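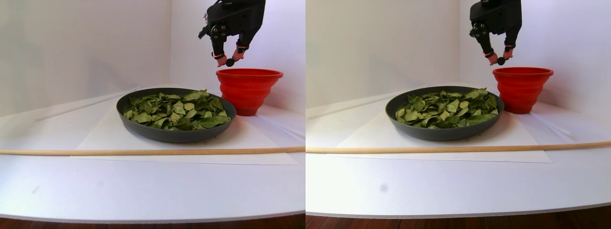
Hanan Nassar

Progress report to the Molefe Fund, second period
23 Sep 2019

The grant pays for voter registration and candidate forums in Kendham district ahead of the council elections. This report covers the work since the June report.

Registration. We took 658 new registrations, most of them at the weekly market and the bus depot. Another 186 forms were returned by the district election office for missing proof of address. Gert Hlongwane is contacting those people by phone and has cleared 85 of them. The office has agreed to accept a signed letter from a landlord, which should help with the rest.

Forums. We held two forums, both in the Dresberg ward. All the parties on the ward ballot were invited. The governing party sent its ward candidate to the first and a branch secretary to the second. The independent candidates attended both. Questions were mainly on water billing and the delay in the road contract.

Complaint. The district branch of one party wrote to us saying our field staff had worn opposition colors at the depot. Tumelo Kruger spoke to the staff on duty and replied in writing. We have had no further letter. Staff now wear plain gray shirts with the project name.

Spending. Printing is over budget due to the reprinted ward maps. Transport is under. We ask to move the difference between the two lines and need your approval before the next print order.

Still to do: the Fikau ward forum, for which we have no hall yet, and training for polling observers. Gladys Mollel will send the training dates separately.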